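How does a robot know what to pick up?

A robot arm can't decide anything by itself. It needs software, a set of instructions that runs on a computer. At Gronbridge, Wen-hsiung Yuen writes software for a robot with two arms. Its job is sorting mixed-up things into the right places.

The first part of the software is called perception. It takes a picture from the camera and works out where one object stops and the next one starts. A stick in a tray is fairly easy. Clear plastic is hard, as the floor shows through it. Crumpled paper is hard too — it never has the same shape twice.
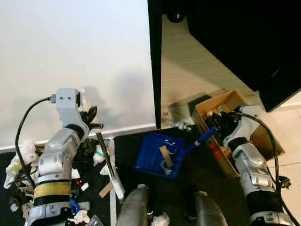 The next part is planning. Say the robot wants something from inside a cardboard box. The planner has to find a path for the arm that goes in past the flaps and doesn't bump the other arm. It might try 300 paths on the computer before the arm moves at all. Most of them get thrown out.

Then comes control. This part tells each motor how far to turn and how fast. It checks the joints 1000 times a second and makes tiny corrections. When you reach into your school bag without looking, your brain does a similar job.

Sometimes the gripper closes and there is nothing in it. The software then takes a new picture and starts again. After five misses it leaves that object and chooses another one.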